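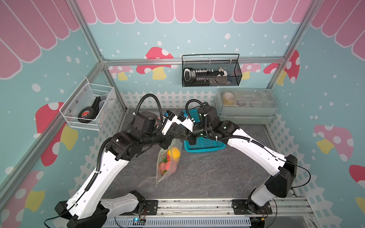 Both arms over the teal basket at the Flirnham open day

So I finally made it to Flirnham on 8th December, and I headed straight for the two-arm booth (pink awnings, mushrooms on every wall, I loved it!). Sabina Akanda was running the comparison: same arms, two sets of fingers, 10 tries each at unpacking a zip bag into a basket. I'd have bet on the stiffer set, but she likes the softer one for bags, and after I had a go at the controls I could see why – plastic film is slippery stuff and I kept squeezing way too hard.

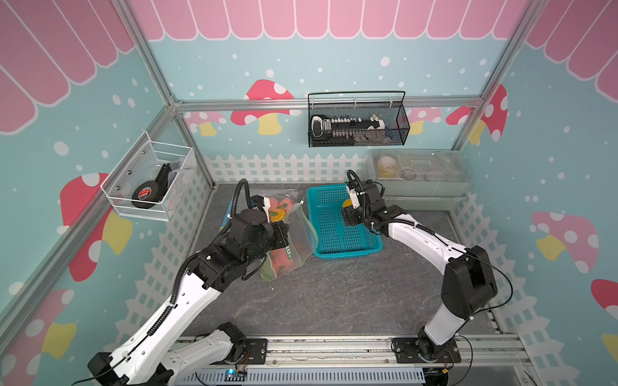
Left gripper on the bag, right one over the basket with a yellow pepper

I asked about cameras too. Sorin Perić wants a second one down low, Sabina says fix the lighting first. They were still arguing when I went for coffee. The Fellberg controllers were next door and I got 5 minutes with them, so those will get their own post.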